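Reviews > Kitchen > Worktops

Latest Kitchen Garden Bathroom Search

Nuchit worktop oil, two years on

Bought from Lalgate when we redid the kitchen, still on the same brand. 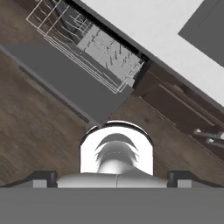

Goes on thin, smells a bit like putty for a day. Two coats, old T-shirt, wipe off the extra or it stays tacky – learnt that teh hard way. Tea rings lift with a damp cloth. Curry doesnt. Round the sink it needs doing again by July, every year. Tin is 975 ml, plenty left in mine. Lid's rubbish, bends first time you open it. Would buy again.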